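The Tape Comes Up Every Sunday

By Nana Addo
February

We use cookies to remember your preferences and to count visits. Manage your choices or carry on reading.

The sales film for the Sastham cell lasts 60 seconds and spends none of them on tape. There is music, a spotless white worktop, and an arm that swings round as if it had been born knowing where everything was. I watched it twice on the train to Cikoleck, a small automation firm above a row of garages, and arrived with a fair idea of what I wouldn't be shown.

What I was shown, by Kwame Kwofie, was how to cover a table. He has looked after the cell since it was installed and keeps a hardback notebook for it, in which each fault gets a line in pencil. The cell is on its 195th line. I asked how many of those were the arm. He turned pages for a while and said the arm was pretty good. Most of the lines, as far as I could read his handwriting, said things like "clamp", "cable" and "paper".

The paper matters because a bare top throws glare at the camera, and the camera is how the arm finds what it has been asked to pick up. So the top gets covered in brown kraft paper, in long sheets, and the paper gets marked out in blue painter's tape. The grid lets whoever is setting up put an object in a known patch and write down which patch it was. Then the arm has a go, and somebody moves the object and the arm has another go.

I had expected a drawing, with measurements. Kwofie does it by eye. His argument is that the lines are there for the people, and the arm is calibrated separately against a printed board which lives in a drawer and mustn't be bent. I found this less comforting than he did. If the people are working from a crooked grid, then "upper left" in Monday's notes may be a different place from "upper left" in the notes made after the tape was last relaid, and I said so. He agreed that it might. 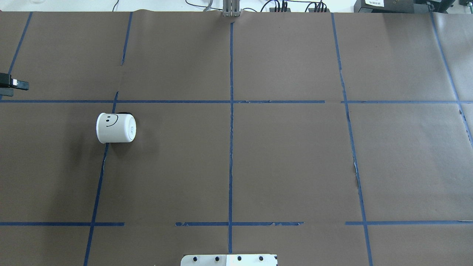 Ayuba Nartey thinks I am making too much of the tape, and told me so by telephone that evening. A slightly wandering line never hurt anyone, in his view, and what ruins a week is a base bolt that has worked a hair loose, so that every reach lands short and the software takes the blame. He would check the bolts before touching anything else. He would also stop calling the thing autonomous until it could do that for itself.

On the bolts I'll give way. Kwofie goes over them with a torque wrench before each session, then the gripper bracket, then the cables, which he tugs one at a time. After that comes calibration, with the good board out of its drawer, and if the numbers look wrong he starts again from the bolts. On the morning I was there he started again once. It was past eleven before the arm moved in earnest.

Cikoleck's brochure promises 600 cycles between interventions. I asked whether relaying the tape counted as an intervention and was told it was housekeeping. Tightening a bolt is housekeeping too. So is wiping the lens. An intervention, as far as I could establish, is when somebody has to be paid extra to come in — and by that measure my kitchen sink has run without intervention for years.

None of this makes it a bad machine. I watched it work for most of an afternoon and it was steadier than I had wanted it to be. But a buyer who has seen only the film will budget for an arm and forget the person with the notebook. Amber Van Rooij, who does the quotes, told me customers rarely ask who will look after it, and that the maintenance page is the last one in the document. I asked if it could go first. She said she would raise it.

Kwofie strips the old tape on Sunday, when the building is quiet, and puts the new lines down before he goes home. A fresh roll was already waiting on the shelf by the door.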